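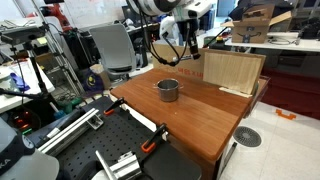

# Kvam Candle Wax, Slow-Melt Blend

Kvam is a container wax for people who make candles at home or in small runs. It is a blend of soy wax and a smaller share of beeswax, sold in solid bars that can be broken by hand along the score lines. It goes into jars, tins and heat-safe glasses. It is not meant for pillars or tapers, which need a harder wax.

Vekwood blends and packs Kvam at its shop in Clurninport. The color is cream with a slight yellow cast, and it varies a little from batch to batch with the beeswax. If you need the same shade across a full run, order it all at one time and ask for a single batch in the order notes.

## Pack sizes

| Pack | Contents | Best for |
|---|---|---|
| Small | 6 bars | First tries, gifts |
| Standard | 12 bars | Regular home use |

Each bar weighs 300 grams. Bars are wrapped one by one in paper with the batch number stamped on the fold. Keep the wrapper until you have poured and tested the candle. We will ask for the number if you write to us with a problem.

## What you need to get started

Kvam melts in a water bath. You need a wide pan for the water and a smaller pot to hold the wax. Stainless steel is easy to wipe clean and doesn't hold scent, so you can move from lavender to pine without buying a second pot. Once a pot has been used for wax and fragrance, keep it out of the kitchen.

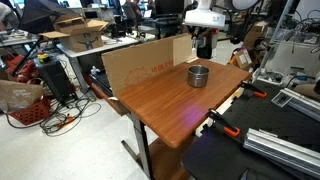

*Small stainless steel pot on a wood-grain tabletop*

You will also want:

- a candle thermometer
- a scale
- wicks sized to your container
- wick tabs or wick stickers
- something to hold the wick centered while the wax sets

Clothespins work for that last job. Vekwood sells metal wick bars as well, and they are listed on the accessories page.

## Melting and pouring

Break the wax into pieces and weigh it before it goes in the pot. Heat the water to a low simmer and let the wax melt without a lid. Stir now and then. Don't leave it alone on the stove, and never melt wax directly over a burner. If the wax starts to smoke, turn off the heat and leave the pot where it is until the smoking stops.

When the wax is fully clear, take it off the heat and add fragrance or dye. Stir slowly for a couple of minutes. Fast stirring puts air in the wax, and the air comes up later as pinholes. The pour temperature is printed on each batch wrapper. Cold jars can cause wet spots on the glass, so let them come up to room temperature first.

Pour in one steady stream and stop a little below the shoulder of the jar. Save a small amount of wax in case the surface dips around the wick. Leave the jars alone overnight, away from drafts.

Label your jars when you pour them. Fragrance, wick size and date are enough. Two test candles with different wicks look the same once they have set.

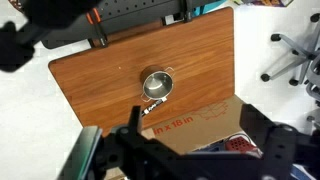 *Two-handled pot and a marker*

## Fragrance and color

Kvam works with most oils sold for candles. Start at the low end of the range your supplier gives and go up if the scent is weak once the candle has had time to cure. Vanilla oils can turn the wax tan over several weeks, and there is no additive we know of that fully stops it.

Use candle dye chips or liquid candle dye. Food coloring will not mix in, and crayons clog the wick.

Beeswax has a light honey smell of its own. It disappears under strong fragrances but comes through with mild ones such as linen or cucumber. For a fully neutral base, look at Iltar, our plain soy wax. Iltar sets softer and has a whiter color. It can be mixed with Kvam in any ratio, though you will need to test the wicks again.

## Cleaning up

Wipe tools with a paper towel while the wax is still warm, then wash them in hot soapy water. Wax should never go down a drain. Let leftovers harden and save them for the next melt, or put them in the trash.
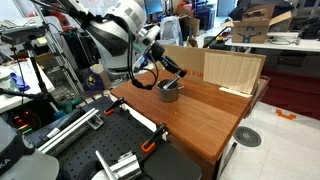
*Utensil in a small metal cup*

Hardened wax on a tabletop will usually lift off with a plastic scraper. On cloth, let it harden fully, peel off what you can, then press the rest between paper towels with a warm iron.

## Storage

Store bars flat in a dry cupboard. They will keep for years if they stay out of the sun. A white bloom on the surface comes from the beeswax and goes away in the melt.

## Shipping and returns

Orders ship from Clurninport on weekdays. In hot weather the bars can soften in transit and lose their shape, which doesn't affect how they burn. December is our busiest month, and orders placed then may take longer to leave the shop.

Unopened packs can be returned for a refund, less shipping. Opened packs can't be returned unless there is a fault with the batch.

**Item number:** 1,617

**Page last updated:** April 26, 2018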